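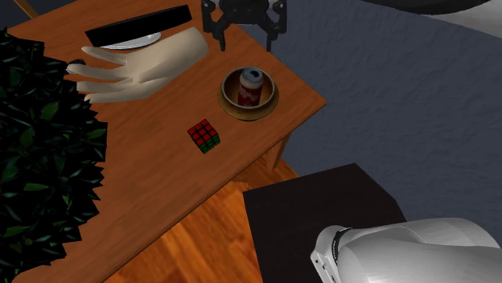

Subject: Re: [finishing] Sticky varnish on a kitchen table
Date: 15 Jun 2021

Hsiu-ying Yu wrote:

> I have a pine kitchen table that I stripped and varnished in April with
> Muren interior satin, three coats brushed on. It looked fine for the
> first week. Now anything left on it overnight sticks, and when I lift a
> place mat there is a faint print of the weave in the finish. My
> fingernail leaves a mark near the end where my son sits. The other end
> is harder.
>
> Before the varnish I wiped the top down with boiled linseed oil to bring
> up the color. I gave that a day. The can says to recoat after four hours
> and I did all three coats on a Saturday-type schedule, morning to night.
>
> Do I have to strip it again? I would really like to avoid that. Also, if
> I do start over, is the Prerkitz hard oil any good on a table that gets
> used three times a day?

I don't think you need to strip it yet. From what you describe, the varnish is slow to cure and may still get there. I would wait before making more work for yourself.

The oil is the first thing I would look at. Boiled linseed oil can feel dry to the hand after a day and still be soft underneath, especially on pine, where the early wood soaks up a lot of it. Three coats of varnish in one day then put a lid on it. The solvent in the first coat also had very little time to leave. Four hours is what the can says for a warm, dry room with the windows open, and April in most kitchens is neither.

The difference between the two ends may have another cause. Skin oil and dish soap soften varnish, and a spot where somebody rests their arms at every meal always goes first. If the table was waxed or polished with a silicone spray at some point in its life, that can hang around in the grain too, even after stripping.

What I would do:

Clear the table and keep it clear for two weeks if you can stand eating somewhere else. Take the mats and the cloth off, since they hold the solvent in. Put a fan in the room, not pointed straight at the top, and keep the heat up during the day. Wipe it once at the start with a cloth dampened with mineral spirits and let that flash off.

After two weeks, try your fingernail again in an out-of-the-way spot and then at the soft end. If both are hard, sand lightly with 400 paper and put on one thin coat of the same varnish. Give it a full day before you touch it and a week before you set anything heavy on it.

If the soft end is still soft, I would scrape that area only. A card scraper takes soft varnish off quickly and you will find out how deep the problem goes. If the paper or scraper gums up all the way down to the wood, then yes, the whole top has to come off, and I'm sorry. Go back to bare wood, wash it with mineral spirits a couple of times, sand to 140 or whatever is nearest in the shop, and skip the oil. If you want the warmer color, a coat of dewaxed shellac gives you most of it and dries in an hour.

On the Prerkitz: I have used it on a desk and on a set of shelves, never on a kitchen table. It is easy to put on and easy to patch, and it smells for days. It will not stand up to a wet glass the way varnish does. If you don't mind wiping on a fresh coat twice a year, it's a fair choice. If you want to forget about the table, stay with varnish.

Two more things. Finish the underside as well, at least one coat, or a wide top can cup when the weather changes – I learned this on a sideboard that never sat flat again. And oily rags should be laid out flat outside until they are stiff. Don't ball them up in the trash.

There was a long thread on slow varnish a while back with some good advice on shellac as a barrier coat. Search the archive for message 3,118, or just for "tacky", and read the replies too, as the first one has the mixing ratio wrong.

Let us know how the fingernail test goes.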